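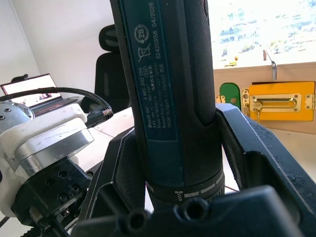

The little Bosch GO, 3.6 volts and small print all the way up the side.

The organ plays! Every note, top to bottom, and the low ones make the windows hum. I have been grinning for days and I want to get it all down while I still remember which parts were hard.

For anyone who missed the March post, I brought home a reed organ. It's the kind you pump with your feet, with a row of knobs over the keys and a carved top with a mirror in it that serves no musical purpose at all. It came out of a church basement in Trovedow and the name over the keyboard is Cruickshank, in gold letters that have mostly worn down to a C and a k. Inside the case, stamped into the wood behind the lower panel, is the number 3949. I've gone looking for what that tells you about its age and come up empty. If you know anything about Cruickshank organs, please write to me, I would love a long boring email on the subject.

When I got it, you could pump like mad and get a wheeze and one note, the F above middle C, which played whether you asked it to or not. So that's where we started.

A reed organ works on suction, which I did not know. I had always pictured it like an accordion, air pushed out past the reeds. In mine the pedals pull air out of a big flat box in the bottom, and when you press a key a little flap opens and the room air rushes in past a brass reed. Everything depends on the box and the bellows being tight. Mine were about as tight as a colander. The cloth on the folds had gone stiff and cracked along every crease, and something had chewed one corner (long ago, I hope).

Getting the bellows out was a day of unscrewing. I used the cordless for the back panel and the newer screws somebody had put in the pedal frame, and did all the old slotted ones by hand with a driver that fit them properly. Please do those by hand! The slots are narrow and soft and you only get one good try at some of them. I drew the back of the organ on a piece of cardboard and poked each screw through the cardboard where it came from. That was the best idea I had all spring. They are all different lengths, and a long one in a short hole comes right through into the wind box.

The new cloth came from Skomiretti, who sell it by the yard along with the felt and the leather. I paid $22 more than I needed to because I cut the first piece with the rubber side facing the wrong way. They were very kind on the phone when I called to order again. The glue is hot hide glue, and I had been dreading it. It smells like a wet dog in a warm car, but I've come around to it completely. It grabs fast, it cleans up with a damp rag, and if you make a mess you can warm it and peel the whole thing off, which I did, on the left bellows, with some language.

Then the reeds. They sit in slots in a wooden pan and you slide them out with a little hooked tool. I made mine from a file, after reading a lot of arguments about how to grind the hook. You pull one, brush it, hold it to the light to check for a speck of dust under the tongue, and slide it back in exactly the same slot. One speck is enough to shut a reed up. My F, the one that wouldn't stop, had nothing wrong with the reed at all. A bit of grit was holding its flap open. I picked it out with tweezers and the note that had been moaning at me since March went quiet, and I felt a little sad about it.

I had 2 reeds with cracked tongues. One I replaced from a box of odd ones that came with the organ. The other is down at the very bottom, and for now it has a gentle buzz to it, like a bee in a paper cup. I kind of like it.

Tuning I've mostly left alone. The whole instrument sits a bit sharp of a modern piano, but it's in tune with itself, and that's plenty when you're playing by yourself in a back bedroom. Scratching brass off a reed can't be undone and I'm not brave enough yet.

The first thing I played was "Rerthorpe," out of the hymnal that was in the bench. I'd never heard it before. I picked it because it's slow and in G and the page already fell open there, so I figure it was played a lot. Pumping and reading at the same time is its own skill. Your feet want to go with the beat and they mustn't, you have to keep them going evenly, one then the other, however the tune moves. I ran out of air in the third line every time for a week. Now I can get all the way through with the knee lever pushed out for the loud ending, and oh, it is loud! The cat has moved to the other end of the house.

Still to do: the knob labels, a split in the lid, and the strips of carpet on the pedals, which are down to the backing. I also want to recover the bench. The hymnal has more than 200 tunes in it and I'm going through from the front, skipping anything with five flats.

If you see one of these sitting in a hallway with a fern on it, ask if you can try the pedals. Pull out a knob first, or you won't hear a thing. I'll put up a recording once I've fixed the squeak in the right pedal, it's louder than the tenor line.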